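Sereo Opens Desktop Reuse Line, Publishes Intake and Data Erasure Specification

Service accepts retired office desktops from organizations of any size; first deliveries to schools and clinics scheduled for June

Sereo, a refurbisher of office computing equipment, today opened a dedicated line for the reuse of retired desktop computers and released the written specification under which the line operates. The specification covers intake, data erasure, parts grading, reassembly, and final test. It is available at no charge to customers, auditors, and other refurbishers.

The line is located at the company's Grenico Street building. It replaces a general bench service that handled desktops, monitors, and printers in the same work area. Monitors and printers will continue to be accepted at the old counter and are not covered by the new specification.

Organizations that retire desktops usually do so on a fixed replacement schedule. Many of the units still work at the time of removal, and many more need only one or two parts. The cost of sorting them has been the main barrier to reuse. A unit that arrives without a record of its configuration has to be opened, identified, and tested before anyone can decide what it is worth, and that labor often costs more than the finished unit will sell for. The new line moves most of the identification work to the start of the process and ties every later step to a single record.

"The technical work on a desktop is well understood," said Kam-wah Lam, director of operations at Sereo. "What has been missing is a record that follows the unit from the loading dock to the shipping label. When a customer asks what happened to a given drive, the answer should take one lookup."

Intake and grading

Each unit is weighed, labeled, and assigned a record on arrival. The label carries a code that is repeated on every part removed from the chassis. Units are then placed in one of 4 grades:

Grade 1: complete, starts normally, no visible damage
Grade 2: complete, starts normally, case damage or missing covers
Grade 3: incomplete or does not start, suitable for repair
Grade 4: parts recovery only

Grades 1 and 2 go directly to erasure. Grade 3 units are opened first so that missing or failed parts can be entered in the record. Grade 4 units are stripped, and the remaining metal and plastic are sent to a licensed recycler. A customer may ask for a grade to be reviewed within 6 business days of the intake report. 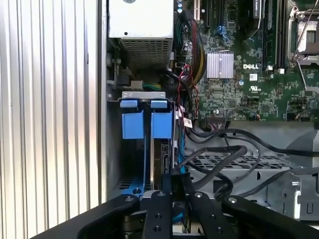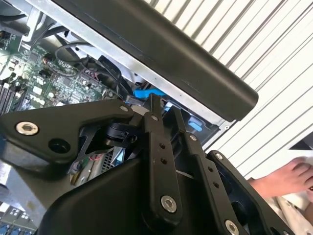 Inside an open desktop chassis.

Drives are treated as separate items from the moment the chassis is opened. A drive that can be read is overwritten in full and then read back to confirm the result. Solid-state drives are erased with the drive's own erase command, followed by a read check of the full address range. A drive that fails either step is taken out of the reuse stream and shredded. The customer receives a certificate listing the serial number of every drive, the method used, and the result. Certificates are issued for failed drives as well as for passed ones.

Customers whose internal rules do not allow any drive to leave their control may remove the drives before collection. Units received this way are graded without regard to the missing drive, and the record is marked accordingly. No discount or penalty applies.

Power supplies are tested under load before reuse. The test holds the supply at a fixed load while output voltage is logged, and any supply that drifts outside the limits in the specification is rejected. Supplies are never opened for repair. Fans, memory modules, and optical drives are tested in place when the chassis allows it. System boards with swollen or leaking capacitors are moved to Grade 4 regardless of whether they start.

Trial results

The specification was tested in a trial with Amarasinghe, a property management firm that was replacing the desktops in its regional offices. The trial covered 651 units. Its main purpose was to find steps in the draft that could not be carried out as written.

Two sections were changed as a result. The draft had called for cables to be logged one by one, and this was dropped in favor of logging by type and weight. The draft also required the cover of every unit to be removed at intake. The final version limits this to Grade 3 and Grade 4 units, with a sample of the others opened for checking. A third proposed change, which would have combined the power supply test with the final test, was rejected. Faults found at the final test require the unit to be taken apart again, and the time saved earlier in the process did not cover the added work.

Amarasinghe has since moved to the standard service. Its remaining offices will be collected on the normal schedule.

Where the units go

Finished units are sold through resellers or placed with schools and clinics through the Pokutness program, which Sereo operates with local partners. Units placed through Pokutness receive a fresh operating system, a keyboard and mouse, and a printed setup sheet. They carry the same warranty as units sold through resellers. The first deliveries under the new specification are planned for June.

Schools and clinics may apply at any time. Applications are reviewed in the order received, and applicants are asked to state the number of units needed, the software to be used, and whether a person on site can carry out the setup. Delivery is to a ground-floor entrance - installation is not included.

Availability and terms

Collection is available now within the existing service area. Sites outside the area may ship units on pallets at their own cost, using the packing instructions in the specification. Units must be disconnected and free of loose accessories before pickup. Laptops, servers, and all-in-one computers are not accepted on this line. Sereo plans to publish a separate specification for laptops after battery handling procedures have been reviewed.

The specification will be revised once a year. Comments from customers and from other refurbishers may be submitted in writing to the operations office and will be answered in the notes to the next version.

About Sereo

Sereo collects, repairs, and resells office computing equipment. The company serves private firms, public offices, and nonprofit groups, and provides drive erasure and certification as part of every desktop collection.

Press contact: Sereo Operations Office, Grenico Street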